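Wurau Suture Pad Notes

Read me first
Welcome! Wurau is a collection of pictures and written notes on interrupted stitches in pink synthetic skin. It began as a folder of practice records and grew because we kept finding more to say about knots, tails and the little dents a tight stitch leaves behind. If you like looking closely at small, fiddly handiwork, you will feel at home.

What's in it
1,649 pictures, each with a short note in plain English. 880 of them show at least one finished knot. The rest cover bare pads, fresh cuts and stitches still in progress. Everything is practice material. There are no patients anywhere in the collection.

The pads
All the pads are synthetic, with a dimpled surface that looks a lot like pores under a bright light. We use them again and again, so older work often sits near the new. Please don't crop it out! A short, tidy knot beside a fresh one with long tails is a lovely thing to compare.

Red staining is noted wherever it shows. It can spread well past the cut, and on some pads it hides the edge of an old closed slit, so the note will say "apparently closed" where we couldn't be sure.

The stitches
Most are single interrupted stitches in black suture, which stands out beautifully against the pink. Our notes record where the knot sits along the cut, whether the tails have been trimmed, and where any long strand runs. Sille Snorradóttir wrote the first set and has a wonderful eye for tails.
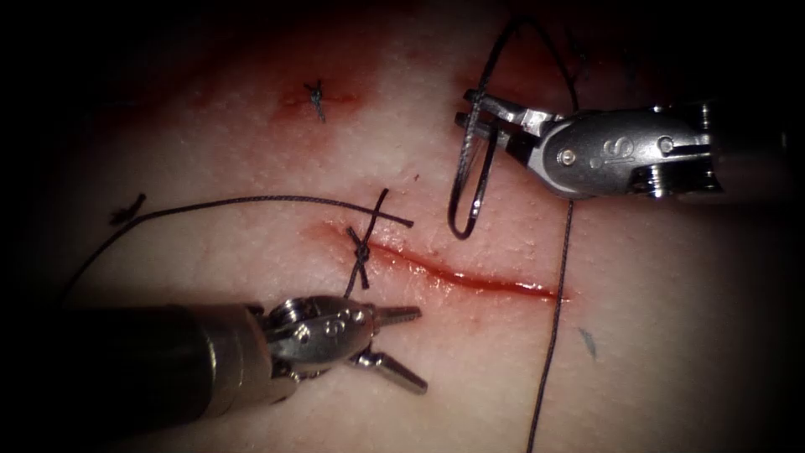 How the notes are written
A typical one reads: "Dark knot at the upper left end of a shallow red slit, strands crossing in an X. Long strand out to the left. Second knot higher up, smaller, tails short." Keep to that style if you add your own – short, and only what shows.

If a dark speck might be snipped thread or might be a mark on the pad, write "speck". Fadwa Tawfik and Diarmuid Tierney argued over one of these for most of an afternoon, and "speck" won.

Known gaps
Running stitches are barely covered, and we have just 2 notes on mattress stitches. Many pictures are dark towards the corners, so a strand may vanish before its end. Notes should follow it as far as it can be seen and stop there.

Changes
January 25, 2018 – spelling tidied, "thread" changed to "suture" in the older notes, doubles removed by Esben Vestergaard.

Corrections are very welcome, especially on tail lengths. Send them to Esben with the picture number in the subject line.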